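Cuaderno de taller, hoja 4
11/23/21

Ensayo de corrosión en probetas de acero al carbono con recubrimiento Grikora. Continúa la serie empezada en marzo.

Retiradas de la cámara de niebla salina las probetas del lote Mellor a las 1132 h de exposición. Enjuague con agua desionizada, secado con aire a baja presión, sin frotar. El lote Endimeo sigue dentro; no tocar hasta la próxima lectura.

Delaminación a partir de la incisión: visible en el lado inferior de las probetas Mellor, bastante menor en el superior. Sospecho de la inclinación del soporte, que se había aflojado y dejaba escurrir la solución hacia el mismo borde. Reapretado. Los datos del lado inferior se anotan aparte y no entran en la media hasta que Roy Hulme los revise.

Ampollas: tamaño pequeño, densidad baja, agrupadas junto a los cantos. Los cantos se sellaron con cera en la serie anterior y con cinta en esta. La cinta se ha levantado en varias esquinas. Volver a la cera.

Adherencia por tracción: primer valor descartado, el adhesivo no había curado. Repetido con curado de una noche. Rotura cohesiva en la imprimación, aspecto uniforme. Pendiente pasar las lecturas a la hoja de cálculo, la versión del servidor de Carnholm, no la del portátil.

Solución salina: pH algo bajo al preparar el bidón nuevo. Corregido con hidróxido sódico diluido y medido otra vez a temperatura de cámara. Consumo acumulado del contador: 3170 ml desde la última puesta a cero. Coincide con lo previsto.
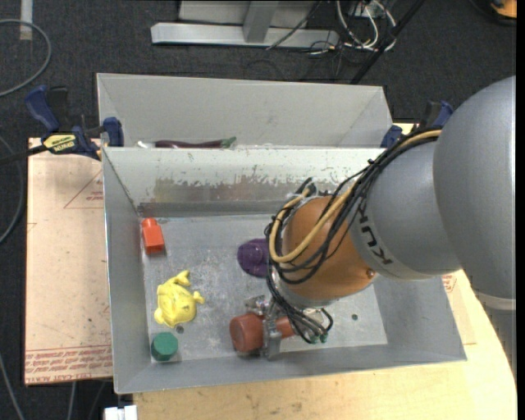 Brazo KUKA con la pinza cerrada sobre una pieza cilíndrica marrón rojizo, en cajón metálico gris.

Pendiente:
Cambiar el filtro del aire comprimido, hay trazas de aceite en el vaso.
Pedir cera y electrodo de pH. El actual tarda casi 4 minutos en estabilizar.
Preguntar a Roy si el corte de la incisión se hizo con la cuchilla nueva o con la vieja; la anchura no es regular.
Fotografiar las probetas Mellor con escala antes de levantar el recubrimiento.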